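Plutidmont Play Library Adds Block Sets

The play library in Plutidmont will lend out block sets starting in September. Families can keep a set for 2 weeks.

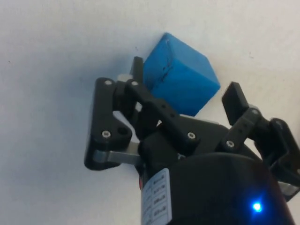 Community

Foam blocks like the blue one are meant for the youngest children. The painted cubes are for ages 3 to 6, and a small woven basket can be borrowed with them for sorting games. Red, green and blue are the first colors on offer. 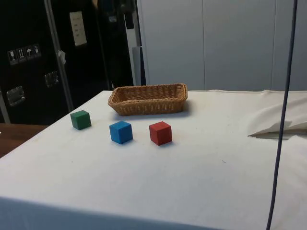
How to borrow

Bring a Neltum card to the Kania Street desk. The library is closed on Sunday.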